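Hurari firmware dropping cubes / arm going limp over the box
Arms and grippers > Faults

pestholm_pete_8
Since the February firmware my Hurari arm lets go early. It's a plain pick and place job, yellow cube into a small open black box. Shoulder motor also goes slack with no warning and the whole lot comes down. Tuesday it nearly had my thumb. Stills of the job:

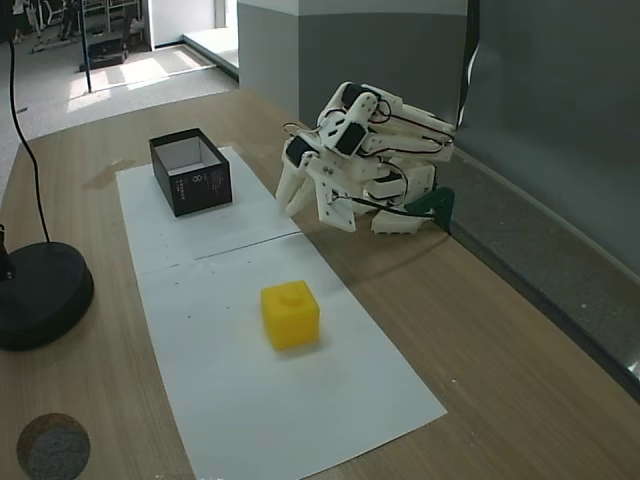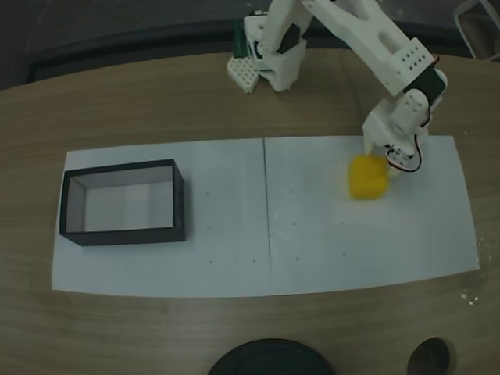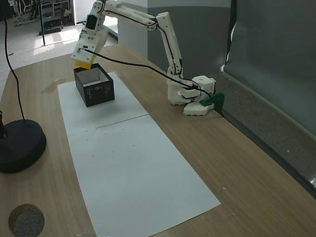
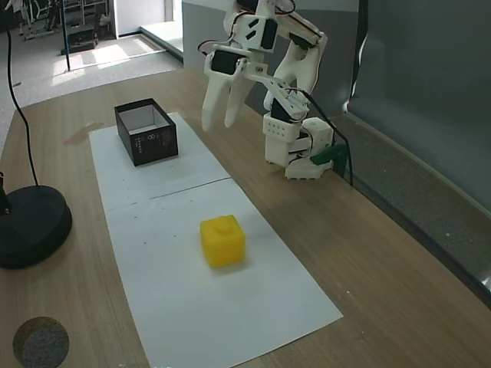

The pick and place job. Cube is in the gripper in the third one only.

wirenut
Firmware, is it. Everyone blames the firmware. How many cycles has that shoulder servo done?

pestholm_pete_8
3,267 by the log. First slack fault was at 2,527.

wirenut
So a small hobby servo has done a few thousand lifts and it's tired. I'd put money on worn gears.

gantry_goose
Not so sure. Mine did the same at 1,474 on a new servo, same firmware. Rolled back, fine for a week, then it did it again. So I don't trust the new version and I don't trust the old one either.

wirenut
Which proves nothing about firmware, then.

gantry_goose
Didn't say it did. I said I don't trust it.

Prenatwood
Look at the wiring before you two go another round. There are loops of it standing proud of the gripper in the last still. If one snags on the way over, you get a brief power drop, the servo resets and the holding force goes. Looks exactly like "going limp".

pestholm_pete_8
Wiggled every lead with it powered up. Nothing.

Prenatwood
Wiggling by hand at rest isn't the same as full stretch under load. Put a meter on the supply and run it.

wirenut
And why was your thumb anywhere near it?

pestholm_pete_8
Straightening the paper.

wirenut
With it live. Right.

gantry_goose
He's got a point there. Software stop doesn't count either, mine ignored it twice. Switch at the wall.

ask_Đỗ
Support told me "known issue, fixed in next release". That was two releases ago.

pestholm_pete_8
Meter's on order. Will swap the shoulder servo as well

Prenatwood
One at a time or you won't know which it was.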